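Gripper budgeting (small-site automation)

Gripper budgeting is the part of planning for a robot arm that deals with what goes on the end of it: the hand itself, its fingers, its wiring, any camera mounted at the wrist, and the spare parts kept in a drawer for the day something snaps. 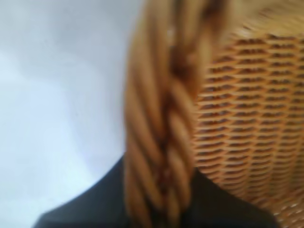
Wrist camera view of a woven wicker basket at very close range, with part of the dark gripper at the bottom.

The term is used mostly by people who buy equipment for small workshops, teaching labs and packing rooms, where one person often writes the request, places the order and then has to live with the result. In larger plants the same work is usually folded into what is called end-of-arm tooling, and it has its own staff and its own line in the accounts.

Background

For a long time the arm was by far the dearest thing on the quote, and buyers got used to treating the hand as an accessory, a bit like floor mats for a car. As smaller arms came down in price the balance shifted, and it became quite common to find that the gripper, camera, cables and mounting plate together made up a good share of the bill. Giorgia Donati, whose planning notes for the Gradari workshop are still passed around among buyers, suggested writing the budget backward, starting with the object to be picked up and ending with the arm. Her notes are fondly remembered for their margins, which are full of crossed-out sums.

Choosing by object

The object decides a great deal. Boxes and trays with flat sides are kind to almost any hand, and suction is often the cheapest way to deal with them. Woven goods are another matter altogether! A wicker basket lets air through its walls, so suction cups tend to do poorly, and the buyer is generally led toward fingers. A braided rim gives fingers something to close on, but it is rounded and uneven, and a hard flat pad may touch it at only a few points. Soft or ribbed pads cost a little more and wear out sooner, which belongs in the running costs and is very easily forgotten when the first order goes in.

Opening width should be checked against the thickest part to be gripped, with some room left over for an arm that arrives slightly off center. The weight of the gripper also counts against what the arm can carry, so a heavier hand can push a buyer up to the next size of arm.

Cameras at the wrist

A camera mounted at the wrist sees what the hand is about to touch, and for baskets, bags and other items that never sit quite the same way twice, it is usually thought to be worth having. The figure to ask the seller for is the nearest distance at which the lens stays sharp. At very close range a rim or a wall of weaving may fill half the view and blur badly, and a buyer who needs good detail at that distance may have to pay for a different lens, or for a second camera fixed above the table. Lighting should be priced at the same time.

A sample budget

The plan below was drawn up by Hazel Nguyen-Tran for a single basket-handling station at Olow, and is often copied as a starting point. Amounts are in dollars and leave out the arm.

Two-finger gripper with mounting plate: 900
Wrist camera, lens and cable: 398
Soft finger pads, per pair: 18

The total for one of each comes to 1,316. Nguyen-Tran allowed 18 months before replacing the gripper's cable, and put the order in during February so that the station could be set up before the busy season.

Common oversights

Shipping and import charges on small parts can be surprisingly steep. Adapter plates are sometimes sold separately, and so is the software license that lets a gripper talk to a given arm. The Lubis checklist, a two-page form used by several teaching labs, has a box for each of these and another for training time. The later Tisten version adds a line for test objects, on the sensible grounds that a basket used for practice all day long will need replacing too.

See also: End-of-arm tooling; Payload; Spare parts planning; Wrist camera

We use cookies to remember your settings and to see which articles are read. By continuing to browse you agree to our use of cookies. Accept | Manage preferences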